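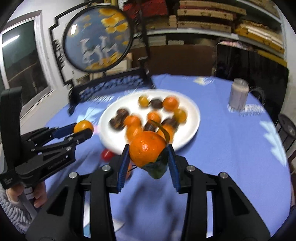

Fig. 3 — Fruit plate station, two grippers in use, one mandarin held by its sides.

Section 4. Running the fruit plate demo on open day

Read before doors open. Setup for the Kuldale visit is the same as for Kereama, except the table is round, so the station layout in Section 3 does not apply.

4.1 Before visitors arrive

1. Cloth on, pulled flat. Wrinkles catch the finger tips.
2. Plate in the middle. Big, white, round.
3. Load the plate. Mandarins, small tomatoes, a few dark brown pieces for contrast. Leave leaves on at least one mandarin — visitors always ask about them.
4. Wipe the finger pads. Dry cloth only, no spray.
5. Open and close each gripper 5 times. If one sticks, swap it for the spare in the Dalus case and tag it.
6. Cables off to the side, away from feet.

Note: start the recording at the desk before anyone picks up a gripper. Lourenço Paiva has the login. Ask him the night before, not at 8 in the morning.

4.2 Showing the grasp

1. Stand so the group can see the plate. Max 6 people at the table.
2. Come in from above, fingers open wider than the fruit.
3. Close slowly on both sides of the mandarin. Stop when the pads touch, then a little more.
4. Lift straight up. Hold for a count of 3.
5. Put it back on the plate. Open all the way before moving off.
6. Second operator does the same from the left side. Call out before you reach in.

CAUTION: Tomatoes split. Use half the squeeze you would use on a mandarin.

CAUTION: Keep visitors fingers out of the jaws. Linkages too.

Note: leaves hanging under the fruit are fine. Leaves between the pad and the peel are not — let go, turn the fruit, try agian.

4.3 Visitor turns

1. One visitor per gripper, staff member next to them.
2. Give 4 tries each, then next person.
3. Fruit off the plate? Leave it until the turn is over.
4. Fruit on the floor goes in the bin, not back on the plate.

4.4 Closing up

Stop the recording first. Then grippers in the case, jaws open. Check the file list against the sign-in sheet and send both to Unine the same evening. Fruit handled during the demo is not for eating, put the sign up early.

Spare pads: see Section 6.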